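Fri 24 December

Bench notes, gel work, back room at Petum. Short day, closed at two. Writing this up while the last practice tips finish on the stand so I don't lose it over the break.

Carried on with the lifting problem. Background for Sum-yee, who was out for the first part of the week: we have had clients coming back with gel lifting at the free edge, mostly on the thumb and index finger, well before their next appointment. Same polish line we have used since spring (the Lie soft gel, with their own base). Nothing new on the shelf except the top coat, which is the Dremen one Elfriede Brandes brought over from the Mindodthorpe shop when ours ran out. So the top coat was the first suspect. I don't think it is the top coat now, see further down.

Setup. Full set of practice tips, 40 of them, stuck to the long display sticks with putty. Split into two halves. Half with the Lie top coat (the end of the old bottle, kept back for this) and half with the Dremen. Within each half, some tips got the full prep and some got the quick prep, meaning what we do when the book is running behind. Full prep is push back, light buff with the soft block, brush off dust, wipe with dehydrator, wait, then a thin scrub of base. Quick prep skips the buff and goes light on the wipe. All one color, the brick red, because chips show up well on it.

Cure times as on the lamp card. Lamp was the older one on the left of the bench. I didn't swap lamps partway, even though the newer one is nicer to work with, so at least that is constant.

Plastic tips are not nails. They don't have oil and they don't bend the same way. I know that. What they will show is whether the layers stick to each other and whether the edge is sealed, and both of those were in question.

Soak test: tips in a bowl of warm water with dish soap, 20 minutes, out, dry on paper towel, flex each one between finger and thumb, then run a wooden stick along the free edge to see if it catches. Repeated that 3 times with a rest between.

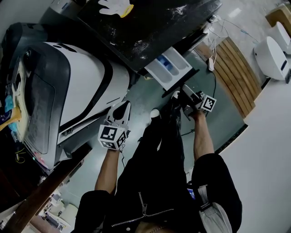

Results by lunch. Top coat made no difference I could find. The Dremen half and the Lie half had lifting in much the same places. The Dremen is thicker out of the bottle and levels slower, so it wants a beat before going in the lamp, but once cured it holds. It also comes up a little glossier after the wipe. Fine to keep using it.

Prep made a clear difference. The quick prep tips were the ones where the stick caught, and it was worse on the tips I did last, when I was getting tired and a bit careless with capping. On several of those the base didn't go over the free edge at all. Under the magnifier there was a pale line along the tip where the color stopped short and the top coat went straight onto plastic. The gel was peeling from that line.

Second thing, and I should have seen it sooner. The brush in the current base bottle is splayed. It leaves a thicker bead at the side walls and almost nothing at the tip unless you go back for it. I did 2 extra tips with a good brush borrowed from the old bottle, quick prep on purpose, and both stood up to the soak better than their neighbors. Too few to say much, but enough that I put the splayed bottle in the drawer with tape on it. Please don't put it back out.

Asked Elfriede on the phone whether Mindodthorpe sees the same lifting. She says not much, but they book longer slots and she is strict about buffing. She also pointed out that thumbs go in the lamp sideways if the client puts the whole hand in at once, so the thumb cures on a slant and the edge near the wall gets less light. She does four fingers, then both thumbs together flat. We used to do it that way and dropped it at some point to save time. I think we should go back to it. It would account for the thumbs, though not the index fingers. For the index I would guess plain wear – opening cans, phone screens, picking at labels.

I tried the slant on a few leftover tips, putty at an angle to copy a thumb lying on its side. The gel on the low side was still a bit soft when I pressed it with the stick, where the flat ones were hard. That was with one thick coat. With two thin coats it was much less obvious. So thin coats as well, which we all know and all forget when it is busy.

Color notes while I had everything out. The brick red stains the wipe more than the others, so change the pad between hands or the pale accent nails go pink. The milky white needs a third coat over any kind of ridge and even then looks patchy by the window. The dark green is good, two coats, no complaints. The fine gold foil will not lie flat over the Dremen top coat unless the sticky layer is left on underneath. I got one tip out of it that I would show a client and it is on the wall by the mirror.

Things to change from here:

Buff every time, even when late. If there isn't time to buff, offer a regular polish.
Cap the edge with base, color and top. Check it head on before the hand goes in the lamp.
Thumbs cured separately, flat.
New base bottle, or at least a new brush.

Still open. I haven't tested the newer lamp against the old one and I would like to, since the old one has had a lot of hours. I also haven't looked at hand cream. Two of the clients who came back said they use a heavy one at night, and if it is still on the nail when they sit down, the wipe may not be getting all of it. Sum-yee has offered to be the test hand in January, left with cream and right without, same prep on both. She will need to come in with bare nails and not touch the cream on the right hand for a couple of days before.

Kept the tips. They are in the flat tin under the bench, quick prep to the left, full prep to the right, the slanted ones wrapped in foil. The dehydrator is nearly out and I have added it to the order sheet with the base.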